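The one-box method, tried with a bad attitude

Jun 19, 2025
Filed under: Home, Complaints

My sister-in-law sent me a link to Osamu Ichikawa's newsletter with the subject line "this is you." I don't think she meant it kindly. The newsletter is about small stuff, the things that live on nightstands and windowsills and in the bottoms of bags, and his claim is that you can deal with all of it in 50 minutes using a single box and the top of your bed.

I have read a lot of these. I did the one where you hold things and wait for a feeling. I did the one with the colored stickers, and in October I was still peeling stickers off a lamp. I also once spent real money on a set of Wolletti drawer dividers that fit no drawer I have ever owned, so you'll understand that I went into this one with my arms folded.

How it's supposed to go

You take one open box, bigger than a shoe box and smaller than a laundry basket. Everything small and homeless goes in, fast, no deciding. Then you carry it to the bed and take things out one at a time. Each thing either gets a place in the room or goes in a bag by the door. Whatever is left when the time is up stays in the box, and the box gets a permanent spot.

You may have noticed the hole in this. If the leftovers stay in the box, the method can't fail. I could take out one hair clip, go eat a sandwich, and by his rules I'd be done.

He also says the bed is important, the idea being that you can't go to sleep until you've finished. I can sleep next to a surprising amount of stuff, so that threat was never going to do much.

What it was like

Filling the box was easy and I'll admit I liked it. You just go around the room grabbing. Mine is the dark green one with the pink front, and it was full a lot sooner than I'd have guessed.

Taking things out was where it slowed down. The first trouble is that half of what I own turns out to be little figures. I have a pig with a fluffy head. I have small baby dolls. None of these does anything, and Ichikawa's test question is "when did you last use it?" How do you use a pig? I looked in the back issues for guidance on figurines and found one paragraph saying to "keep those with a face you would greet," and I'm sorry, but I'd greet all of them.

Chargers were the second trouble. He says 2 per person. Fine, but which ones? Before you can throw out a charger you have to know what it charges, so you get up, walk around the apartment trying it in things, and there goes your time. Mine went back in the box.

The hair clip I was sure about. It's the long black kind shaped like a banana, with shiny studs down the spine, and it's the only clip that holds all my hair, so it gets a place. The teal face brush with all the soft bristles also stays, in the clear oval container. I bought that brush after reading a review that promised me new skin in 3 weeks. I have the same skin. I like the brush anyway, and I resent being asked to justify it to a man with a newsletter.

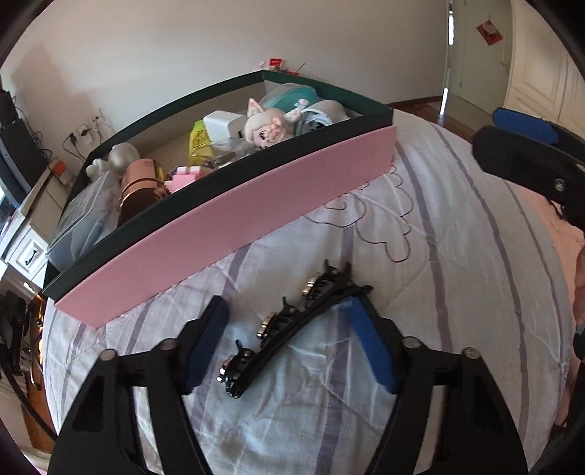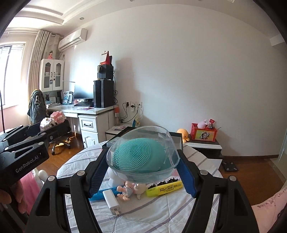

Did it work?

Sort of? The bag by the door got a dried-up pen, a bunch of receipts and a Peeters loyalty card for a store that closed. That's a thin haul for most of an hour. If I'd just emptied my purse I would have thrown out the same things.

What I did get is a box I can carry. The nightstand is clear enough to put a glass of water down without moving something first, and it was never like that before. I don't want to give the method too much credit there, though. Any box would have done it. The newsletter says his readers have gotten rid of almost 400 things each in their first year, and I'd love to know who's keeping that tally and whether receipts count.

I'm going to leave the box at the foot of the bed for now and see if I go looking for anything in it. My guess is the charger, the next time something's at one percent. My sister-in-law has asked for a progress report and I told her the pig is staying.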